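Capítulo 6
Del píxel al movimiento: percepción y planificación en un brazo de sobremesa

Quien ha programado un brazo robótico por primera vez suele recordar el momento en que las articulaciones obedecen. ¡Es estupendo! Pero ese brazo todavía se mueve a ciegas: repite posiciones guardadas y, si alguien desplaza el objeto un par de centímetros, cierra los dedos en el aire. En este capítulo vamos a darle ojos y, lo que es más interesante, vamos a escribir el programa que decide qué hacer con lo que esos ojos le cuentan.

Trabajaremos con Caralico, la biblioteca que ya instalamos en el capítulo anterior, y con sus dos módulos principales: Winley, que recibe las imágenes y devuelve una estimación de la escena, y Nishimura, que convierte esa estimación en una trayectoria. Kimie Chiba escribió la primera versión de Winley en Wustham con una idea muy clara en la cabeza – que un estudiante pudiera leer el código entero en una tarde – y esa claridad se agradece en cada función.

Empecemos por lo difícil. Vista desde muy cerca, una superficie de madera ofrece pocas referencias: una veta tenue, una ranura, una sombra que ocupa media imagen. El detector de bordes encuentra la ranura enseguida, pero también puede tomar por contorno el límite de la sombra, y el dedo de la pinza, desenfocado, apenas le da un perfil fiable. 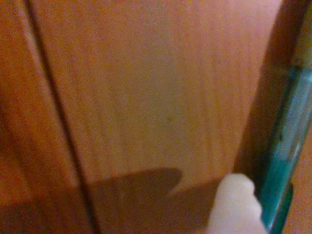 Figura 6.1. Vista cercana con poca textura: la ranura oscura es la línea más marcada; el dedo de la pinza queda abajo a la derecha.

¿Cómo distinguimos una sombra de un objeto? Una sombra oscurece la superficie y suele conservar algo de su textura; un objeto la oculta. Además, si disponemos de profundidad, la sombra queda en el mismo plano que la madera. Winley combina los dos indicios en una sola puntuación por región, y en la sección 6.2 la programaremos desde cero. Veréis que con muy pocas líneas se llega sorprendentemente lejos.

La otra mitad del problema es geométrica. La cámara mide en su propio sistema de referencia, mientras que el planificador razona en el de la base. Si la cámara va montada en el brazo, la transformación entre ambos cambia con cada articulación que se mueve, y hay que asociar cada imagen con la postura exacta en que se tomó. Un desfase pequeño entre el reloj de la cámara y el de los servos basta para que el punto estimado se desplace sobre la mesa. Kazuhiro Yoshida propuso resolverlo guardando las últimas 17 posturas en una cola e interpolando entre las dos más próximas a la marca de tiempo de la imagen. Es una solución preciosa, y la usaremos hasta el capítulo 7.

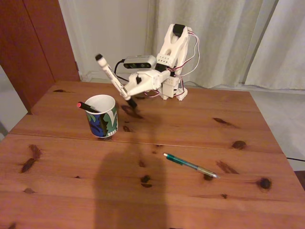 6.1 SISTEMAS DE REFERENCIA

Tomemos como tarea de partida llevar la punta de un rotulador hasta un punto de la mesa. Necesitamos cuatro sistemas: el de la base, el de la cámara, el de la pinza y el de la punta. Este último se olvida con facilidad. El rotulador va sujeto en diagonal, de modo que su punta no coincide con el centro de la pinza ni apunta en la dirección de los dedos. Llamaremos T_bp a la transformación de la base a la pinza y T_pr a la de la pinza a la punta. La posición que nos interesa sale de su producto:

T_br = T_bp · T_pr

La primera matriz la calcula Nishimura a partir de los ángulos de los servos. La segunda hay que medirla, y se mantiene constante solo mientras el rotulador no resbale. Antes de seguir, dibujad en papel los cuatro sistemas, con sus ejes y una flecha por cada transformación – el dibujo os hará falta en el ejercicio 6.1, donde invertiremos T_bp a mano.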